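Filed under: Grants & Projects > Progress Updates

Hi Eftychia, October update on the gripper comparison! We're at 1,262 logged picks now, split between the Taltine fingers and the Wesska ones, and I'm finally getting a feel for where they differ. Soft, bristly stuff has been my favorite part (and the slowest).
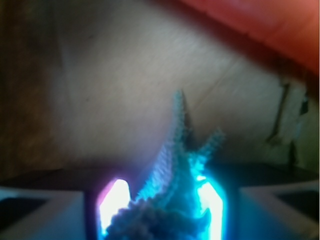
Fuzzy teal piece between the gripper fingers, wrist camera view.

The lit housing reflects faintly on the pale fingers, so I'd like to try a dimmer setting before the next 200 picks. Malabanan quoted us $214 for spare pads, which fits the budget line you approved.

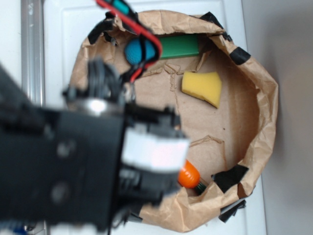 Bag picking is the other half of the work, and it's fussy! Crinkled paper makes the arm's path harder to plan, and I've rewritten the approach angle in Pillik 2 times already. I'll send the side-by-side numbers with the next report.

We use cookies to improve your visit. Accept | Manage settings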